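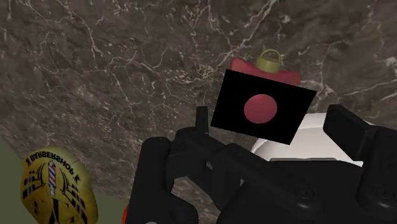

Ticket: gripper closes early in sim, cell 2 at Stistereck
Status: open, then closed, then open again, now closed (I hope)
Opened: October 2021

OK so I'm logging this one properly, as I've already fixed it once and it came straight back. The simulated copy of the sorting cell has started stopping the gripper short. You send a full close, the fingers start moving, and then they just hang there with a gap between them. No error, no fault light in the Pellix panel, nothing in the event list. The pick routine thinks it's holding something and goes off to the drop point with nothing in its fingers.

What I tried first: restarted the sim, reloaded the cell file, reset the gripper to defaults. It ran clean for the rest of the morning and I closed the ticket like a fool. After lunch, same thing again.

Update. Took the table out of the picture completely and ran the gripper open and closed in mid-air, a long way above the marble. Still stops short, so it isn't bumping the white dish or anything else down there. I'd been blaming the dish for a while (its rim is a pain to work around, and I did move it once already), so sorry, dish.

Update. Swapped the surface texture back to the plain gray one in case the Merrick scene pack had changed something when we loaded the marble. No difference at all. Put the marble back. Also tried it with the black card with the red dot taken out, then with the ornament out. Same, same. I'm now pretty sure the objects have nothing to do with it.

Update, and this is the good one. I turned on the contact view, which I should have done at the start, and there it was – the finger pads were touching the linkage. Their own linkage! The collision shape on each pad is a simple box, and the box is bigger than the pad you see on screen. As the fingers swing in, the back corner of the box catches the linkage and the solver calls it a grip. The visible parts look fine the whole way, so I'd never have spotted it by staring at the arm.

Why it came and went: the reset puts the pad scale back to the right value, but the Zallo startup script loads its own settings file the next time you switch tasks, and that file has the old scale in it. So every reset "fixed" it until the next task switch.

What I changed:
Pad scale in the startup settings file, both fingers.
Turned off contact checks between each pad and its own linkage.
Deleted the second copy of the settings file that was sitting in the backup folder. It was getting picked up on some machines.

Then I ran 1,000 open and close cycles overnight with a task switch thrown in between batches. Every one closed all the way. Did the pick routine by hand this morning as well and the grip check reads empty when it's empty, which is all I ever wanted from it.

If you pulled the cell files before this fix, please pull them again and don't just copy the one setting over. And if yours still stops short after that, reopen this and paste in a contact view from the moment it hangs – I can't do much with the joint log by itself.

Still to do: the physical gripper on cell 2 needs its pad screws checked at the next service. Separate job, I'll put in a new ticket.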